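3.2 Containers and contents

Each household taking part in the study received translucent storage boxes of a single model, supplied by Clistadeck, and was asked to use them for small toys normally kept in open baskets. No labels were provided. Participants decided for themselves which toys belonged together, and the grouping was recorded at the first visit and again 10 weeks later. Across all homes the inventory came to 3766 pieces, counted by hand and entered under the scheme proposed by Ní Mhurchú, with one change: printed cards were given a class of their own.

Most boxes held what we call mixed sets – pieces from more than one toy, stored together by size or by habit. Figure 4 shows a set of this type. A pretend-play keypad with a display window and round buttons shares the box with a blue block, angular light-blue molded parts and flat pieces. The keypad can be made out easily, whereas the block at the side is blurred by the frosted wall.
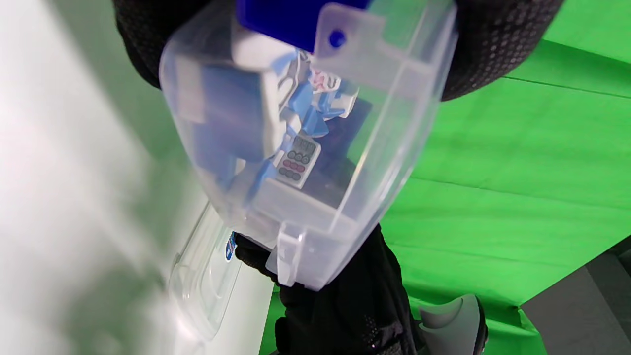 Figure 4. Mixed set in a translucent box with a blue clip. The keypad lies near the center, among molded and flat pieces.

This difference matters for retrieval. Where a large, distinctive item was visible, adults tended to name the whole box after it, and the remaining contents were seldom mentioned. Flat items were the most often overlooked in the naming task. Of the 20 boxes examined in detail, those containing cards or sheets were also the ones most likely to be opened and closed again without anything being taken out. We treat such openings as failed searches, although some may reflect a change of mind.

Closure was coded separately. A box was scored as closed only when every clip on the lid was fastened. Partly fastened lids were scored as open, a stricter rule than the one used in the Drivlow survey, and the two sets of results should be compared with care. Gearóid Ó Gríofa coded all boxes from the July visits; a second coder repeated the work for the Gosard homes. Disagreements – chiefly over lids with one loose clip – were settled by discussion.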